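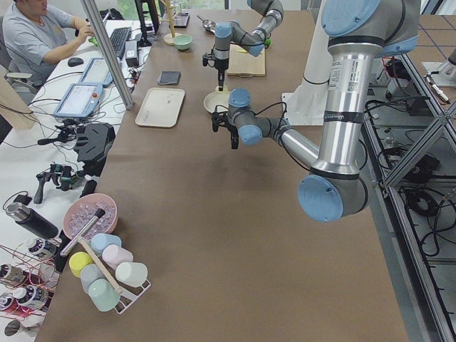

Reading time: 4 minutes

Skoryk Kids > How and Why > Your Body > Why do elbows bend only one way?

Why do elbows bend only one way?

Put your arm straight out in front of you, with the palm up. Now bring your hand to your shoulder. Easy! Now try to bend the same arm the other way, so the elbow goes down to the floor and opens more. It stops. Please do not push it, because it will hurt.

The place where two bones meet is called a joint. Your body has many of them, and they are not all the same.

The hinge

Look at a door. On one side it has small metal parts, and the door turns on them. These parts are called hinges. A door can open and close, but it cannot go up to the ceiling. Your elbow works in a similar way. The long bone of the upper arm has a round end, like a spool for thread. One bone of the lower arm, the ulna, has a hook, and this hook sits around the spool. When your arm is straight, the tip of the hook goes into a small hollow at the back of the upper bone. There is no more room, so the arm stops.

Your knee is mostly a hinge too. The small joints at the ends of your fingers are also hinges.

The ball and the cup

Now move your whole arm in a big circle. This movement comes from the shoulder. Here the top of the arm bone is round like a ball, and it sits in a shallow cup. A ball can turn to many sides, so you can throw, swim and scratch your back (almost all of it).

Your hip has a ball and a cup also, but the cup is deeper. The leg moves less freely than the arm, but it is held more strongly. This is good, because the hips carry you all day.

What about turning the hand?

Hold your elbow close to your body and turn your palm up, then down. Many children think this is the wrist. Really it happens in the lower arm. There are two bones in it, the ulna and the radius, and the radius rolls over the other one. Put your other hand around the middle of the arm and you will feel it move.

Why don't the bones scratch each other?

The ends of the bones are covered with cartilage. It is smooth and a little bit soft. You can touch another kind of cartilage in your ear - bend the ear and it comes back. Inside the joint there is also a slippery liquid, and it helps the bones to slide. Strong bands, called ligaments, hold the bones together.

Try it at home: the stiff elbow

You need a long cardboard tube, a sandwich and a friend. Put the tube over your arm so that the elbow is in the middle and cannot bend. Now try to eat the sandwich. My son Taras could not reach his mouth at all, and then he found that he can feed his sister very well. Try also to comb your hair and to put on a hat.

New words

Joint - a place where bones meet.
Ligament - a strong band which holds one bone to another.
Cartilage - the smooth cover on the end of a bone.

Text: Oksana Lytvynenko. Checked by Amos Mbeki.

© Skoryk Kids | Contact us | Back to top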